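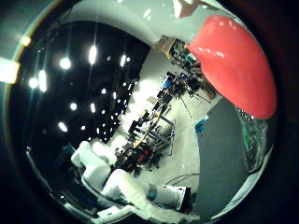
Rosalie Prantl wrote under my last post that a wheel hoe is a daft thing to own unless you've got a field, and that a decent push hoe and a bit of stubbornness will see off any weed in Delham. I did think about that for a good week. Then I bought the wheel hoe anyway, and I'm sorry, Rosalie, but I love it.

It's the Erkach single wheel hoe with the stirrup blade, the narrower of the two they sell. I've had it since the start of last season, so what follows comes from a full year of carrots, onions, leeks and a quite ridiculous amount of beetroot, on heavy clay with plenty of flint in it. If you garden on sand you can probably read all this and halve the effort.

Putting it together

The box was smaller than I expected and I had a moment of thinking they'd left the handles out (they come in two halves each, tucked under the card). There's one spanner supplied, and it's the thin sort that bends if you lean on it, so get your own out before you start. The instructions are a single folded sheet with drawings. They're fine up to the point where you set the handle height, where the drawing shows a bolt going through from the left and the hole only takes it from the right. I had everything off and on again twice before I twigged. Allow an hour, and a cup of tea in the middle.

Set the handles lower than feels natural. I had mine up at elbow height to begin with and my wrists were grumbling by the end of the second row. Dropped down to about hip bone level it went forward like a pram.

Using it

You don't push it along at a steady walk, which is how I'd pictured it. You go in short jabs, forward a foot, back a few inches, step, forward again. It feels silly for five minutes and then your arms get the hang of it and off you go! The blade rocks a little as you change direction and slices just under the surface, and the little stuff simply lies down. Chickweed, fat hen, groundsel, all that thready spring rubbish, gone in a pass. I did the whole onion bed before the kettle had cooled on the stove, and with the push hoe that used to be most of a Sunday morning.

Timing matters far more than strength. If the soil is damp and sticky the blade drags up a roll of clay and you're ploughing, badly. Leave it till the top has a crust and the weeds are still at the two-leaf stage and it's an absolute joy. By April I was going out every few days after work just for the pleasure of it, which I never once did with the old hoe.

It does need straight rows. Mine were not straight. They are now, because I took out an entire run of young leeks by following a line that existed only in my head. I've since gone over to a proper string and pegs, and left wider gaps between the rows than it says on the seed packets. I lose a row per bed that way and haven't missed it.

What it won't do

Bindweed laughs at it. Couch grass too. Docks you'll still be digging out with a fork and bad language. It's no good close in around a plant either, so I keep a little hand hoe in my back pocket and do the last couple of inches the old way. And it's hopeless in raised beds, you spend the whole time lifting it over the boards. If your plot is all raised beds, Rosalie's right and you should save your money.

Flints are the other thing. Hit a big one and the whole machine stops dead while you carry on walking. I've had one good bruise off the left handle. The blade has picked up 4 small nicks, none of which seem to bother it, and I go over the edge with a file whenever I remember.

Against the Kurnden

A neighbour on the plots has the Kurnden, so we swapped for an afternoon. His is lighter and turns more easily at the row ends, and the grips are much nicer in cold weather. The wheel is smaller though, and on our lumpy ground it kept dropping into holes and stopping. The Erkach rolls straight over. He has very fine soil from years of muck and leaf mould and says he wouldn't trade, and on his plot I don't think I would either.

Wear and tear

The tyre is solid rubber, no punctures to worry about. The paint has come off wherever the soil rubs, so it gets a wipe with an oily rag before it goes back in the shed. One nut on the blade arm works loose every few weeks. I put a locking nut on it from Aitken in the high street, pennies, and it's held ever since. I'd have liked that in the box to be fair.

The ash handles have gone a lovely colour. They'll want linseed oil this spring, and I've a tin waiting.

I've ordered the furrower attachment to try on the potatoes. If it's any good I'll write it up once they're in, and Rosalie, you're very welcome to come down and have a go on the onion bed first.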